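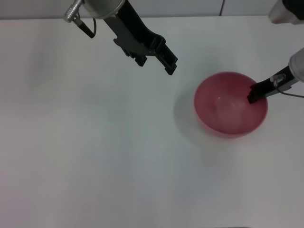

Fig. 1. A white tabletop meeting a pale gray wall.

Week 3 handout: Whites, grays and the nerve to go darker
Watercolor for Beginners, taught by Lenuța Moldovan

Welcome back, everyone, and thank you for bringing in your homework, even those of you who swore it wasn't fit to be seen (it was!). I went home last week thinking about the same question Bianca asked twice, once in class and once in the hallway: how do you paint something white when the paper is already white? I gave her a short answer with my coat half on, so let me give you all the long one.

The first thing to get used to is that a white object almost never looks white all over. Your brain knows the milk jug is white and reports it that way, very loyally, but your eye is getting a whole family of grays. Some lean blue, some lean yellow, and some will pick up color from whatever is standing next to them. Put a lemon beside a white cup this week and look at the side of the cup facing it. I could do that for an hour, and my family will tell you I have.

We call the lightness or darkness of a color its value. On our scale, 1 is the bare paper and 9 is the darkest mix your paints can manage. Most beginners paint everything between 1 and 4 and then wonder why the picture looks tired. Please make yourself a strip of all nine squares before next time, using just ultramarine and burnt sienna, and let it dry completely before you judge it. Watercolor dries lighter than it goes on, and I still get caught by this after teaching the class for some 40 terms.

A few words on edges, where two pale things meet. Ionuț painted his shelf and wall in last week's exercise with a pencil-hard line between them, and it came forward so strongly that the pears had to fight for attention. Try leaving that kind of edge a little soft, or let it vanish for an inch or two and come back. The viewer will finish it for you, and quite happily.

Now to shadows, which really come in two sorts. A form shadow is on the object itself, where it turns away from the light, and it usually changes gradually. A cast shadow is thrown onto something else, and it tends to be crisper close to the object and to get softer as it travels.
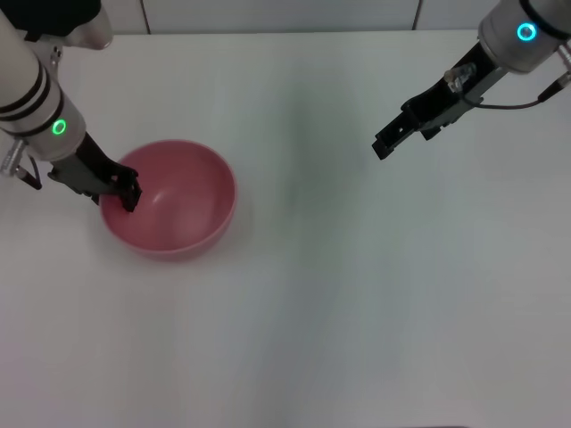 When you mix for a cast shadow, start with the color of the surface it falls on and go down in value from there. Students reach for straight gray out of the tube, and the shadow ends up sitting on the paper like a spill. Add a touch of the object's own color while the wash is damp and leave it alone - I know how hard the leaving alone is.

For next week:
Finish your nine-square value strip.
Paint one white object from your kitchen, by daylight if you can manage it, in 3 values only.
Turn the painting upside down before you decide you hate it.
Bring a rag, a pencil and your largest round brush. Chak-lun has kindly offered to bring spare paper, so let him know if you're running low.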